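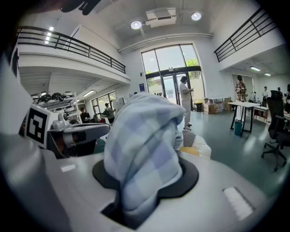 Attachment 1: plaid cloth at the gripper, marker of the second unit to the left

Ticket 836
Subject: Second gripper loses tracking during cloth demo
Opened by: Aliki Chatzigeorgiou
Assigned to: Pongsak Pongsiri
Site: Trastside, main hall
Date: 16 May 2020
Status: Closed

Aliki Chatzigeorgiou
Hi Pongsak, first up, the open day is going brilliantly! We've got 70 people booked and the cloth folding is easily the favourite. Everyone wants a go with the hand-held grippers.

One problem. When a visitor lifts the cloth high, the software loses the second gripper and the replay shows it jumping sideways. It comes back when the cloth goes down again. I've restarted the laptop and recalibrated both units, no change. Next group is in after lunch, so any ideas are welcome.

Pongsak Pongsiri
Love that they're keen. Thanks for the attachment. The marker is in view there, but the cloth is very tall and close to the lens, so a small turn of the wrist would be enough to cover it. Before we blame that, could you:

1. Check the marker cube is tight on its mount.
2. Run the tracking test with no cloth.
3. Run it again with the cloth left flat on the table.

Send me the log from each one.

Aliki Chatzigeorgiou
Cube had a tiny bit of play in it, so Everett Tran tightened the screw. Test with no cloth: clean. Cloth flat: clean. Cloth lifted to chin height: 6 dropouts. Logs are in the Lyons folder (sorry, I know it's the wrong folder, I'll move them).

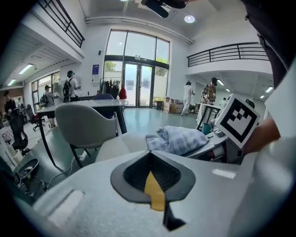 Attachment 2: marker cube beside the checkered cloth, teal cup below

Pongsak Pongsiri
Great, that narrows it down. Cube is nice and clear of the cloth in attachment 2, and that's how you want it sitting. I'd put the dropouts down to the cloth getting between the camera and the marker. Two changes please: ask people to pinch the cloth by a corner and keep the lift below the elbow, and in Skuto set the lost marker action to Hold. That stops the sideways jump in the replay if the marker does go missing.

Aliki Chatzigeorgiou
Done both. I ran it with Marthinus Mathebula and a very excited group and we got 5 full folds with no dropouts! Someone folded it into a triangle and the replay followed the lot. The faces when they saw their own hand movements on the screen were fantastic.

Can we have Hold as the default on the demo laptops?

Pongsak Pongsiri
Yes, I'll add it to the demo profile tonight. Closing this one. Save me a turn at the next open day!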